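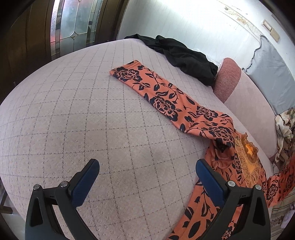 Research > Performing Arts > Papers

Abstract Method Results References Contact

Saturday, June 9, 2018
By Zineb Helmy

3. How audiences came to book their seats

We turn now to the matter that first drew us to the touring musical, namely the long and rather winding road between hearing that a show is coming and paying for a seat. Our four venues (Grinholm, Veden, Ouellet and Kulel) were kind enough to open their box office records to us, and we remain very grateful for the patience with which their staff answered our many follow-up letters! Between them they gave us 2,811 bookings made for one touring production, and we were able to match 600 of these to a completed questionnaire.

Figure 1. Bedspread with a strip of orange and black floral fabric lying across it.

3.1 Early and late bookers

It had been our expectation, going into the work, that the keenest theatregoers would book first and that everyone else would trickle in behind them. The answers were a good deal more mixed than that. Many people who told us they loved musicals had left it until the final week, often while waiting for a friend or a sister to settle on a night, and quite a few early bookers had never set foot in the building before and simply wanted to be sure of sitting together. Grinholm, the largest house at about 3,000 seats, had the most late bookings of the four, and its manager suspects that regulars there have learned there is usually something left in the upper circle.

At Kulel, with its 500 seats, the pattern ran the other way, and the Saturday performances in March were full well before the posters went up. We would have liked to say more on matinees, but Veden and Ouellet record them differently (one by time of day, the other by price band), so we have kept them apart and return to them in Section 4.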